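Home > Kids' Corner > How Things Work

Why Do Plates Have Rims?

Nearly every plate has a rim. Some are wide and flat, and some are just a small wall that goes around the outside. The rim does a few jobs at once, and most of them are about keeping dinner where it belongs.

Think about gravy. A liquid spreads out until something stops it. On a perfectly flat board it would run to the edge and drip onto your lap. A raised rim gets in the way, so the gravy stays on the plate. Peas are not liquid, but they roll, and the rim stops them too.

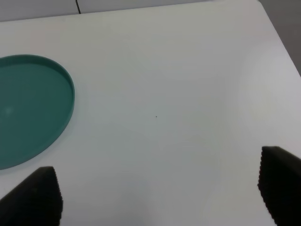
Potters have been making dishes with raised edges for thousands of years. A lump of clay is spun on a wheel, and the potter pulls the outside up with wet fingers. The rim does not need to be tall. The teal plate has a low one, and it still makes a clear wall between the smooth inside and the white table. A soup bowl needs much higher sides, as soup is deeper than a sandwich.

A rim also helps with carrying. Your fingers can hook under it or hold the side, and your thumb stays out of the food.

Rims can make a plate stronger as well. Try this with a sheet of paper. Hold it flat by one end and the other end flops down. Now fold up the two long sides to make little walls and hold it again. It stays much straighter. A curved edge helps a thin plate in the same way.

Many plates are made of clay that has been baked in a very hot oven called a kiln. Jarosław Marciniak, who teaches our pottery club, has made around 700 plates and bowls, and he checks every rim with his thumb before it goes in. A sharp rim chips easily, so he smooths it with a damp sponge.

Something to try: put a teaspoon of coloured water on a flat tray and another on a plate with a rim. Tilt each one a little over the sink. Which one spills first?

Words to know
Rim: the outside edge of a plate, cup or bowl.
Kiln: a very hot oven for baking clay.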